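Sedstead Neighbors Help Board
Home > Household > Cleaning and Laundry

How do I get the smell of old milk out of a school backpack?

Asked 30th July - viewed 2,393 times

plumjam_and_toast

Hi everybody, I hope this is the right section. My youngest left a carton of milk in the bottom of a backpack on the last day of school, and the bag then went into the hall closet under the winter coats, and you can imagine the rest. I found it when I went looking for the beach umbrella. The carton had split along the seam and gone down into the lining.

So far I have wiped it out with dish soap and a sponge, twice, and left it on the porch for a few days. On the porch it smells fine. Then I bring it inside, zip it up, open it again the next morning, and there it is, just as strong as ever. I also tried one of those plug-in type fresheners cut up and tucked in the front pocket, which was a mistake, because now it is milk and vanilla.

It is a decent bag, nylon I think, with a padded back and a bit of stiff board at the bottom that I can't get out. The tag inside has been washed so many times it is blank. I would hate to throw it away when the zippers are all good and we only got it in December. Is it safe to put it in the washing machine? Mine is a top loader with the post in the middle. And is there anything that takes the smell out for real and doesn't just cover it up? School starts again before we know it and I would love to cross this one off.

Thank you in advance, you were all so kind about the kettle!

bobbin_lane

Oh, you poor thing, I have been there, except that mine was yogurt and it was in the car. The good news is that you can almost certainly save it. Dish soap gets the grease but it leaves the milk protein behind in the padding, and that is the part that stinks when it gets closed up and warm. You want an enzyme cleaner, the sort sold for pet accidents. Any store brand is fine. Read the bottle first and try a bit on the inside of a pocket to be sure the color holds.

This is how I do it. Empty every pocket, and I mean every one, including the silly little one for a phone that always has a gum wrapper in it. Turn the bag upside down and shake it, then vacuum along the seams with the narrow nozzle. Open all the zippers and leave them open. Pour the enzyme cleaner on, don't spray it - it has to go as deep as the milk went, so be generous around that stiff board at the bottom. Then cover the wet part with plastic wrap so it stays damp and leave it for 12 hours. I do it after supper and go to bed.

In the morning, fill the bathtub with a few inches of cool water. Please don't use hot, it can set the milk for good. Push the bag under and squeeze it like you are kneading bread, let the water out, and do it again with fresh water until it runs clear. Scrub the straps with an old toothbrush while you are at it, since they are usually filthier than the rest of the bag. I use a spoonful of mild laundry soap for the straps and the back pad and nothing else. No fabric softener, it leaves a film.

I would keep it out of your washing machine, with that post in the middle. My sister put hers in a machine like that and the strap wound around it so tight she had to take a bread knife to it. If you have a front loader at a laundromat nearby (the Valley one on the corner by the bakery used to have nice big ones), you can put it inside an old pillowcase, tie the top, and run it on cold and gentle. But the tub is free and you can see what you are doing.

Drying is where most people give up too soon. Roll it in a couple of bath towels and kneel on it to press the water out. Then hang it upside down by the bottom corners of the straps, all pockets open, somewhere with moving air. A fan is wonderful. The pads take much longer than the cloth, so leave it a full 2 days even if it feels done. If you close it up damp you will have a mildew smell on top of the milk and we will all be back here!

If there is still a whiff afterward, do the enzyme step one more time before you try anything else. It took me two rounds on the car seat, and that was a much smaller spill.

grolton_dad_330

Baking soda. Dump a box in, shake it, leave it a week, vacuum. Worked on my gym bag. Also newspaper stuffed in the shoe pocket.

quiltandkettle

I agree with nearly all of the long answer, and I would only add a few things from years of school bags, camp bags and one very unlucky violin case.

Baking soda is lovely for a bag that is stale, but it won't reach milk that has soaked into foam, so I would save it for the very end. Put it in a clean sock and knot the top, and then you don't spend the fall brushing white powder out of the seams. White vinegar, one part to four parts of water, is a good last rinse as well. The vinegar smell goes off as it dries.

About the stiff board: look for a line of stitching along the inside bottom that seems looser than the rest. On a lot of bags the lining there is only tacked down. You can snip an inch or two, slide the board out, and sew it up again with ordinary thread once everything is dry. If it is plain cardboard inside, throw it away, because it will never smell right again, and cut a new piece from one of those thin plastic cutting mats. If you don't care to sew, Ersoy Shoe and Bag Repair in Grolton will close up a seam while you wait. They did a zipper for me last winter and were very nice about it.

While the bag is wet, check the buckles and the adjusting straps too. Sticky stuff loves to hide under the slider, where the webbing doubles back on itself. Pull the strap all the way through if it will come, scrub the part that was folded under, and then thread it back the same way it came out. I always lay the bag flat on a table with good light to do that part, front side up. It saves my back and I can see which way the webbing goes. Take a picture of the buckle before you pull anything loose! I didn't, the first time, and it took me most of an evening and two cups of tea to get it right.

And do try to catch it on a sunny day when you hang it out, but bring a dark bag in before the afternoon gets too strong, as they fade in streaks along the folds.

Good luck, and let us know how it comes out. I still want to hear about the kettle.

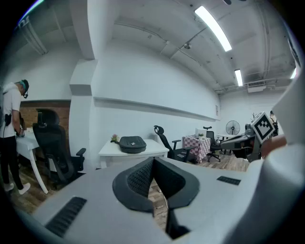
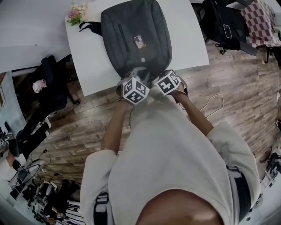
Second picture: dark gray backpack on a white table, with the gray strap and buckle area near the bottom edge.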